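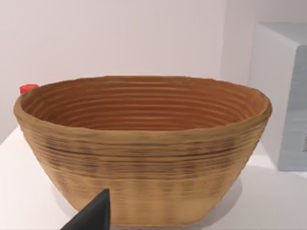
How to compare two grippers in simulation before you buy

When our small workshop in Nedville had to choose between a narrow-finger gripper from Hustico and a wide-finger one from Palurura, we had only one arm and not much money. I decided to test both in the simulator first. I write down my steps so that other beginners can repeat them.

What you need

A simulator where you can exchange the end tool, a model of your arm, and one script which runs the same trial many times. My script is a changed version of one by Periklis Deligiannis. Any similar one will do.

Step 1. Choose objects with different shapes

Do not take only cubes. A basket with an open rim, an upright bottle and a kettle with a handle ask three very different things from the fingers. The basket you can pinch at the rim, the bottle must be held around its body, and with the kettle the fingers have to find the handle from above.

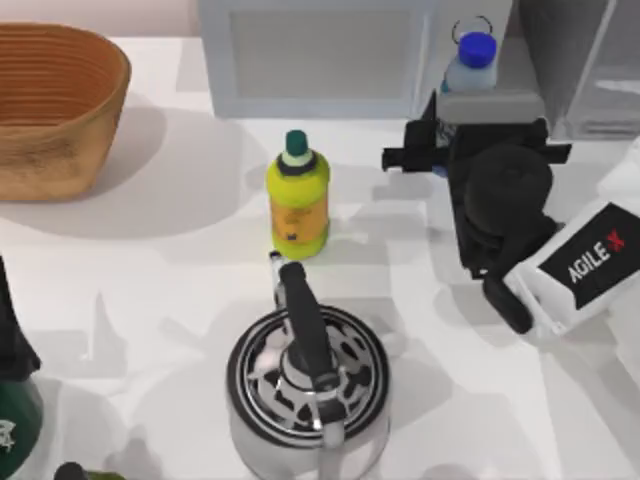 Keep some free table between the objects you want to grasp. In my first layout the open fingers of the wide model touched the neighbour object before they reached the target, and I lost 24 trials in this way. Check also the back of the gripper -- it is easy to think only of the fingertips.

Step 2. Fix everything except the gripper

Use the same light, the same friction value, the same closing speed and the same start pose. I set the opening to 85 mm for both models. Save these values in one file and load it each time.

Step 3. Add a shelf task

A table is kind to a gripper, because the arm can come from above. In a compartment it must come from the front, between the side walls, and lift the bottle only a little before pulling it out. Start with the fingers lower than the shelf and let the planner find the way up.

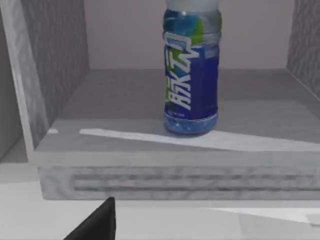 Step 4. Run the trials and write the result

I made 200 trials for each gripper. Count a grasp as good only if the object stays in the fingers for 3 seconds after lifting. Write the failures in separate columns: slipped, pushed away, collision. The last column was the most useful for me.

Step 5. Repeat with a second camera position

If your grasp planner uses the wrist camera, move it a little and run again. The Pētersons mount has two positions, so I tested both and kept the lower one.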